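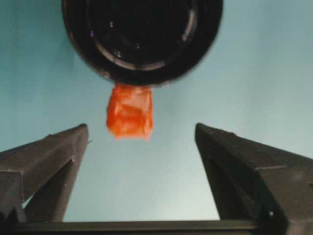
4 Zurückgewiesene Wahlbriefe in den Gemeinden Hokositz und Pira

4.1 Datengrundlage

Ausgewertet wurden die Niederschriften der Briefwahlvorstände aus der letzten Kommunalwahl. In beiden Gemeinden werden die Niederschriften auf Papier geführt und anschließend vom Wahlamt in das Fachverfahren Skiva übertragen. Die Übertragung umfasst nur die Summen, nicht aber die Begründungen im Einzelfall. Für die vorliegende Untersuchung wurden deshalb die Papierfassungen herangezogen und die Summen aus Skiva lediglich zum Abgleich verwendet.

Insgesamt wurden 133 Wahlbriefe zurückgewiesen, davon 65 in Hokositz und 43 in Pira. Die übrigen entfallen auf den gemeinsamen Briefwahlvorstand für die Ortsteile entlang der Gemeindegrenze, dessen Unterlagen sich nachträglich keiner der beiden Gemeinden eindeutig zuordnen lassen. Sie bleiben in der vergleichenden Betrachtung außer Acht. Verspätet eingegangene Wahlbriefe sind in keiner der Zahlen enthalten. Sie werden vom Wahlamt gesondert verpackt und gelangen nicht zum Briefwahlvorstand.

Die Zurückweisungsgründe wurden in der Reihenfolge codiert, in der sie im Vordruck stehen. Waren mehrere Gründe angekreuzt, wurde der zuerst genannte übernommen. In fünf Fällen fehlte jede Angabe; diese Fälle wurden als „ohne Begründung“ geführt. Handschriftliche Ergänzungen am Rand des Vordrucks wurden erfasst, soweit sie lesbar waren.
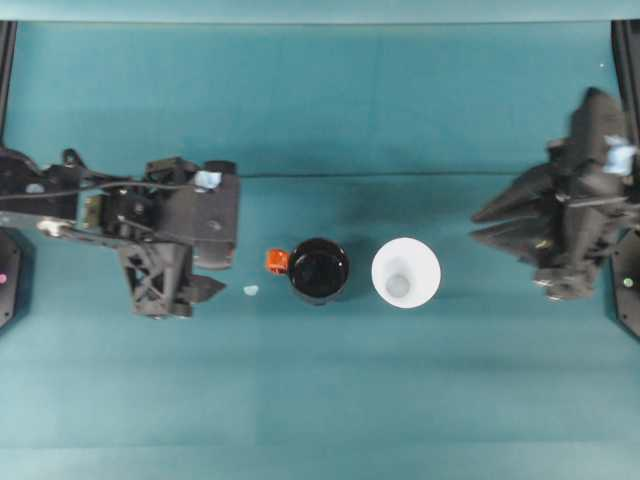

4.2 Verteilung der Gründe

In beiden Gemeinden ist die fehlende Unterschrift auf dem Wahlschein der häufigste Grund. An zweiter Stelle steht in Hokositz der nicht beigefügte Wahlschein, in Pira dagegen der offene Stimmzettelumschlag. Der Unterschied lässt sich zum Teil mit dem verwendeten Material erklären. Pira bezog die Umschläge von der Druckerei Berisha und erhielt eine Lieferung, deren Klebestreifen nach Auskunft des Wahlamts bei mehreren Bögen nur einseitig gummiert war. Wie viele dieser Umschläge in den Versand gelangten, ist nicht dokumentiert.

Auffällig ist außerdem die unterschiedliche Behandlung von Wahlscheinen, die im Stimmzettelumschlag statt im roten Wahlbriefumschlag lagen. Der Vorstand in Hokositz wertete den Wahlschein als fehlend. In Pira wurde der Fall dem Wahlleiter vorgelegt, der ebenso entschied, die Begründung wurde jedoch unter „Sonstiges“ eingetragen. Die Kategorie ist in Pira dadurch größer, ohne dass sich das Verhalten der Wählerinnen und Wähler unterscheiden müsste. Rechnet man diese Fälle um, nähern sich die Verteilungen an.

Die Zeitpunkte der Beschlüsse wurden nur in Hokositz festgehalten. Der Vorstand trat dort um 15 Uhr zusammen, die meisten Zurückweisungen erfolgten in der ersten Stunde. Aussagen darüber, ob die Prüfung gegen Ende der Sitzung strenger oder nachlässiger ausfiel, sind bei der geringen Fallzahl nicht möglich. 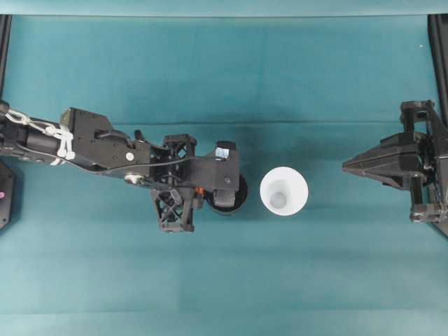

Abb. 4: Schwarzer Roboterarm über blaugrünem Tuch.

4.3 Einschränkungen

Die Ergebnisse beruhen auf einer einzigen Wahl und auf zwei Gemeinden mit ähnlicher Sozialstruktur. Eine Übertragung auf größere Städte ist nicht beabsichtigt. Hinzu kommt, dass der Merkbogen zur Briefwahl in Pira im Oktober neu gefasst wurde. Ein Vergleich mit früheren Wahlen müsste diese Änderung berücksichtigen. Die Niederschriften des gemeinsamen Vorstands sollen nach Abschluss der Neugliederung der Stimmbezirke getrennt ausgewertet werden.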